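April, late evening

Day nine without cheese, and I have become a man who reads labels in the supermarket with his phone flashlight on. Tonight it was oat yogurt. Kettunen's has 135 calories and a paragraph of small print. Saimi says the vitamin D in some of these comes from sheep's wool, so I may have been eating a sweater.

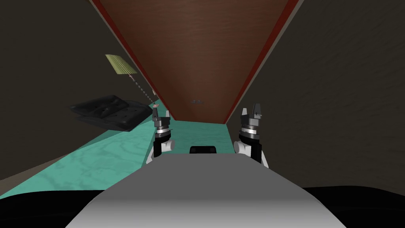
Tamer came for dinner and brought wine, which we then had to look up. Some of it is cleared with fish bladder -- he drank it anyway. I had water and felt superior for nearly 45 minutes, until I found the honey in my bread.

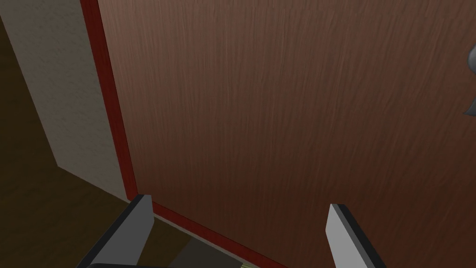

Brown door, red edge.

Lentils again tomorrow. Must ask Saimi about figs and the wasp business, or maybe not ask.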